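Rules for robots? Yes, robots have rules!

Hi, I'm Yoon-hee Ryu, and I look after the robot arms at Skernel. Kids who visit us on Saturday always ask if the robots can do whatever they like. Nope! They have rules, and so do the people who work near them.

The first rule is easy to remember: keep your hands out. When the arms are switched on, people stay behind the yellow line on our floor. An arm is strong, and it doesn't know the difference between your finger and a sock.

The second rule is about speed. Our arms are allowed to move 300 millimeters in one second and no faster – that's the length of a school ruler. It may sound slow, but slow gives a person time to press the big stop button.
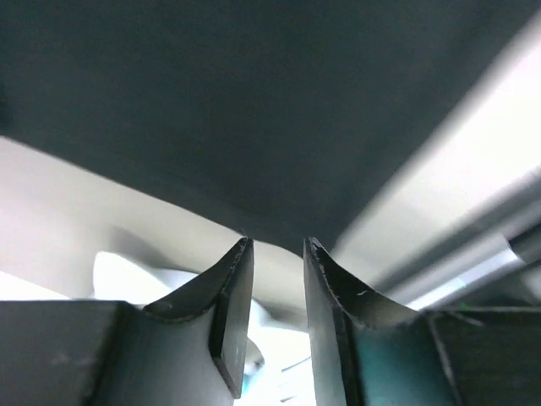 Rule three is my favorite: be gentle. Grippers can pinch, so we set a limit on how hard they squeeze. My friend Radu Stanciu tests this every morning with a soft sponge (he has 12 of them in a drawer!). If the sponge gets squashed too flat, we turn the squeeze down and test again.

Then there's the rule about sharing space. Two arms working on the same piece of cloth could bump into each other, just like you and your brother both reaching for the last pancake. So each arm has to know where the other one is, and if they get too close, both must stop.
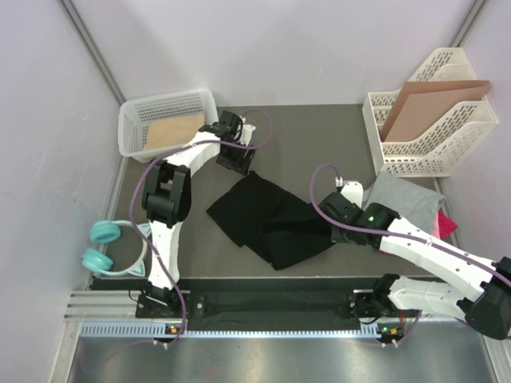

Two robot arms with a piece of black fabric between their grippers.

Last of all, we write things down. Our safety notebook is called Erkance, and it has 2,778 notes in it already. Most are pretty boring, like "checked the stop button, it works." I love the boring ones!

Want to try? Pick a job at home, like folding a towel, and write three safety rules for a robot helper. Then swap with a friend and see which rules they thought of that you missed.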